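Cuaderno de taller, 22 de abril de 2024
Parcelas de restauración, ladera norte de Mukier

Empiezo la entrada con el té todavía en la mano, porque si lo dejo para la tarde ya sé lo que pasa (tengo tres hojas sueltas de noviembre que lo demuestran y que sigo sin pasar a limpio). Toca resumir cómo van los plantones de bosque nublado del vivero y dejar escrito lo que hablamos ayer junto al banco de semillas, que fue mucho y bastante desordenado. 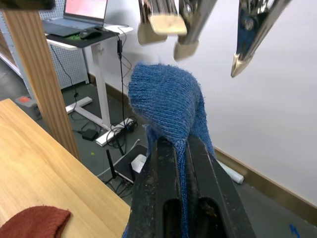
Snorradóttir

Vamos con las bandejas. De los 172 plantones que sacamos de la sombra, la mayoría aguanta bien y da gusto verlos, con las hojas nuevas de ese verde casi amarillo. Los alisos van por delante de todo lo demás, como siempre. Los cedros de montaña van lentos, pero ya sabemos que son así, y prefiero que no se les dé más abono por impaciencia (me lo digo a mí la primera, que la semana pasada estuve a punto). Las bandejas del fondo, las que están pegadas a la malla, tienen 12 plantas con manchas pardas en el borde de la hoja. Creo que es exceso de sol por la tarde y que no hay hongo, pero he cortado una hoja de cada una y las he dejado en sobres en el cajón de arriba, por si alguien con mejor ojo que yo quiere mirarlas con la lupa.

El sustrato nuevo, el que lleva más hojarasca y menos arena, retiene la humedad mucho mejor. Metí el dedo hasta el nudillo en varias macetas antes de regar y seguían frescas. Habría que bajar el riego a 15 minutos por turno y ver qué pasa. Si alguien nota musgo en la superficie, que lo apunte aquí mismo, aunque sea con lápiz y en el margen, que luego se olvida.

Sobre la parcela 2: subí hasta el arroyo y el suelo está mucho más tapado que el año pasado, qué alegría. Hay helechos que no plantamos nosotros y una capa de hojas en la que se hunde la bota. También oí ranas, muchas, aunque no sabría decir de qué especie (la grabación está en la carpeta de Preklow, con bastante viento, perdón). Lo que me preocupa es el borde de abajo, donde el pasto sigue entrando entre los árboles jóvenes. Allí hace falta volver a desbrozar a mano y con paciencia, sin tocar los helechos.

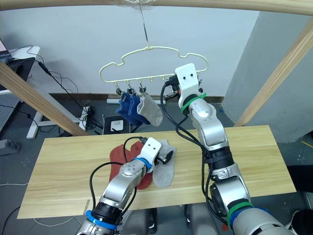

Los calcetines en la percha y sobre la mesa.

Sigo, que me he ido a por más té. Queda pendiente lo de las semillas de Proketti. Llegaron dos bolsas y la etiqueta de una no dice la altitud de recogida, cosa que para nosotros lo es todo: una semilla de abajo puede germinar estupendamente en el vivero y luego no pasar el primer invierno en la ladera. Las he guardado aparte, sin mezclar, y he escrito para preguntar. Hasta que contesten, por favor, que no se siembre nada de esa bolsa, por muy buena pinta que tenga.

Me gustaría probar también a plantar en grupos apretados, en vez de hacerlo en hileras, en el claro que quedó tras el derrumbe. Lo hemos hablado mil veces y nunca encontramos el momento. Con los alisos que sobran se podría empezar ya, y dejar los cedros para cuando haya algo de sombra.

Pendiente: cambiar la malla del fondo, revisar el pluviómetro de arriba (marca cero desde hace días y ha llovido, que yo me mojé) y pasar a limpio las hojas de noviembre, ay.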